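Notebook, Ellham workshop – descaling trials, kitchen taps and aerators
August 19, 2022

Third round of the limescale work. Carrying on with the citric acid baths, as the vinegar ones smelled too strong to keep on the bench overnight.
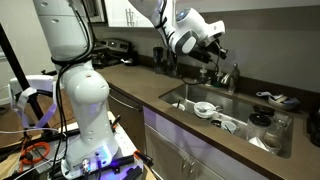
Water here is hard enough that an aerator clogs within months. The set from the Starnholm flats is the worst so far. Two of the mesh discs were solid with scale and one had to be prised out with a dental pick. Labelled S1 to S6 and kept in separate jars.

Bath strengths as last time, weak in the left row and strong in the right. Started at 9.40, all at room temperature. The strong jars fizzed for a good while and then went quiet. The weak jars hardly moved, and I left them alone until after lunch.

Weights: S4 lost the most. I don't trust the S2 figure – there was still water behind the rubber washer when I put it on the scale. Dry it again and repeat.

Plating on S5 has gone dull along one edge. It had the longest soak in the strong bath, so I'd cap that at an hour from now on. Liew wants a single instruction that tenants can follow at home, and a weak bath left overnight is looking like the safer one to give them. It costs next to nothing and it doesn't matter if somebody forgets about it until breakfast.

Flow test on the Rornska cartridge: 1,474 litres through it before the pressure fell off. The supplier's sheet says 2,000 for soft water and gives no figure for hard. Wrote to ask. The cartridge is bagged and on the top shelf, please don't throw it out.

Iason Tsakiris came by and pointed out that the washers swell in the acid. He's right about the black ones, which no longer sit flat. The red ones look fine. We should take washers out before soaking and put that in the instruction as its first line.

To do
Reweigh S2 and S6
Order 400 g citric acid, we are down to the last tub
New washers, black, both sizes
Find out who has the small calliper
Second cartridge to go on the rig in September, stop at 1,000 litres and cut it open to look at the inside

Strong baths emptied and rinsed at 4.15. Weak ones left in overnight with lids on.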